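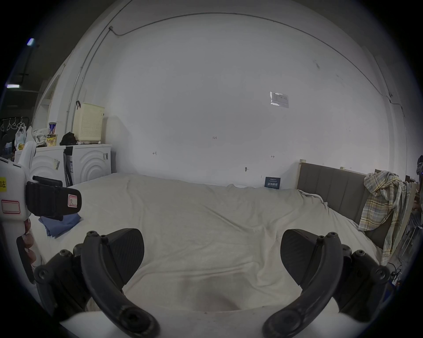

Bruster
Night-shift dispatcher, reluctant landlord of one mattress

1/ I have decided to become a person who sleeps. I work until 3 in the morning, so this is going about as well as you'd think.

2/ First I bought the Dovemia, a pillow with its own 900-word care leaflet. It must not be folded, wrung, or left in the sun. I've had roommates who asked for less.

3/ Then the sleep app. It wants me to rate my mornings from "groggy" to "radiant." My morning starts at noon and there's no button for that.

4/ Sheets: I iron nothing and I'm at peace with it. My mother irons pillowcases. We don't discuss it at holidays.

5/ The app says I've slept 2,737 minutes since I signed up. It sent confetti. I did the division and went back to bed.

6/ Tried blackout curtains from Ireck. Very dark. Walked into the door 2 times before I found the handle — excellent product, would bruise again.

7/ What has helped: no coffee after midnight, phone in the kitchen, and a dull book about canals. I'm on page 40 and have been since June.

8/ Anyway, if you work nights, tell me what you do about the leaf blowers. Earplugs are losing.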